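Tolerance and Clearance in Press-Free Fits: Effect of Profile Shape on Molded Foam Inserts

Student project report, Materials and Manufacturing II
Author: Sandro Pace
Submitted in November

1. Background

Molded foam inserts are used in tool cases, instrument boxes and teaching kits to hold parts in position. The part has to drop in by hand and stay in place when the case is tilted. Both requirements depend on clearance, defined in this report as the difference between the width of the cavity and the width of the part at the same location.

Published guidance on clearance mostly covers round shafts and holes in metal. Foam differs in two ways. It compresses under light load, and it recovers slowly, so a cavity measured directly after use is wider than the same cavity measured the next day. The project sponsor, Zotuvora, supplies case inserts and asked for a simple rule its layout staff could apply to profiles that are not round.

2. Objectives

The project had two objectives. The first was to measure how much a foam cavity widens after repeated insertion. The second was to find out if profiles with inside corners, such as stars and crosses, need a different clearance from round profiles of the same overall width.

3. Materials

Closed-cell foam sheet was obtained from Bidthorpe in two grades, referred to below as soft and firm. Sheets were stored flat in the lab before cutting. Test parts were cut from solid plastic bar and deburred by hand. Four profiles were used: round, square, hexagonal and five-pointed star.

Cavities were cut with a hot wire for the square and hexagonal profiles and with a drag knife for the star. Round cavities were made with a sharpened tube. The hot wire leaves a thin, hardened skin on the cut face, and this skin is a possible source of error in comparisons between profiles. It was not removed.

4. Method

Each part was inserted and withdrawn by hand at a steady rate. Cavity width was measured with a digital caliper before the first insertion and at intervals up to 1,000 cycles. The caliper jaws were closed until they touched the foam without visible indentation. One person took all readings, which removes variation between operators but leaves any personal bias in place.

Insertion force was recorded with a spring gauge made by Voltness. The gauge was zeroed at the start of each session. Readings were rejected if the part entered at a visible tilt.

The star profile had to be turned until its points matched the cavity before it would enter. Time spent turning the part was not included in the cycle time.

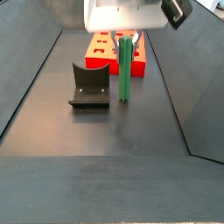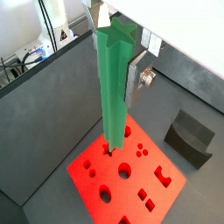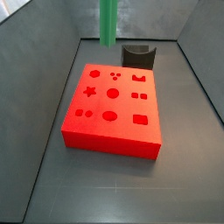 Figure 1. Shape-matched parts and openings. First: green bar held upright. Second: star prism over a star-shaped hole. Third: red block with nine openings.

5. Results

All cavities widened during the test. Most of the change took place early, and the curves flattened well before the final cycle. The soft grade widened more than the firm grade for every profile.

Round cavities kept their shape. Square cavities widened along the flats while the corners stayed close to their original position. Hexagonal cavities behaved much like round ones in the firm grade and fell between round and square in the soft grade.

The star cavities failed in a different manner. The foam between two points forms a narrow wedge supported only at its base. These wedges bent in the direction of insertion and began to tear at the tip. In the soft grade the first tear was recorded at cycle 521. No tear was found in the firm grade by the end of the test.

Insertion force fell with cycle count for all profiles. The star needed the highest force at the start, which is consistent with its longer perimeter and greater contact area.

6. Discussion

The results support a separate rule for profiles with inside corners. Adding clearance evenly around a star makes the wedges narrower and weakens them further. A small radius at each wedge tip is a better option, as it removes the thinnest foam and leaves the outer width unchanged.

An earlier class report by Tăng recommended the same clearance for all profiles. That report covered round and square parts only, and the present data do not conflict with it for those two shapes.

Recovery time was not controlled. Some readings were taken at the end of a session and others the next morning, and the difference is large enough to affect the soft-grade curves. Humidity was not logged.

7. Recommendations

Use the firm grade for any profile with inside corners. Add a tip radius before increasing overall clearance. Repeat the soft-grade tests with a fixed rest period of 8 hours before each measurement, and cut all cavities by one method so that the hot-wire skin can be excluded as a cause.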